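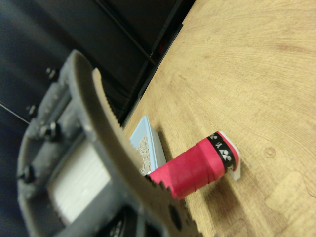 # Skilturgate: the handle-and-tray cell

July 2023, by Hrubý

Print this page | E-mail this page

Hi, and welcome to the Skilturgate readme! I look after the gripper cell at Pluvcombe, and this file is where I keep everything about setting it up and keeping it going. It started as a sticky note and got out of hand.

## What's in the set

- 291 episodes, all on the same wooden table
- 81 of them recorded after I swapped the fingers (see below)
- wrist camera video, joint positions, gripper opening
- `notes.txt`, my own log, spelling not guaranteed

The task is simple enough to say out loud: get hold of the red taped handle, and work with it around the blue tray. The tray has gritty gray stuff in it, and the grit is the reason I've learned so much about cleaning (sigh).

## Setting up

1. Home the arm before you put anything on the table. Please!
2. Put the tray down first, then the handle.
3. Open and close the gripper a few times by hand command and listen. A dry scrape means grit in the slide, so stop and clean it.
4. Run `check_wrist.py`. It should print 200 lines and then "ok". If it quits early, reseat the camera plug and try again. 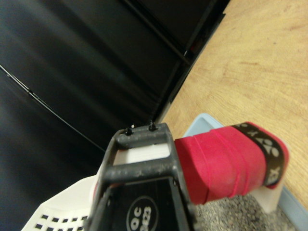 *Gripper at the red handle, with the blue tray and its gray filling behind.*

## Looking after the gripper

I brush out the slide at the end of every session with a soft dry brush. No oil! I tried oil once and it made a lovely gray paste with the dust, which took me most of an evening to pick out.

Check the finger screws while you're in there. They creep loose, and the first thing you'll notice is the grip landing a hair off where it did last time. Snug is plenty, as the housing doesn't like being cranked on. If the teeth on a finger look rounded, change both fingers together and redo the zero. I forgot the zero after my swap, so episode 849 is in the `bad` folder (the numbering has gaps, sorry, I never renumbered after throwing things out).

Cable slack gets a look too. Swing the wrist through its whole range, slowly, and watch that nothing pulls tight.

## Still to do

New finger files and a cleaner version of the zeroing script, both planned for August. If your gripper drifts in some way I haven't covered, open an issue and attach your log.

Related items

- Derkine: wrist camera mount files
- Pluvcombe table layout notes
- Skilturgate zeroing script
- Brushes I've tried, ranked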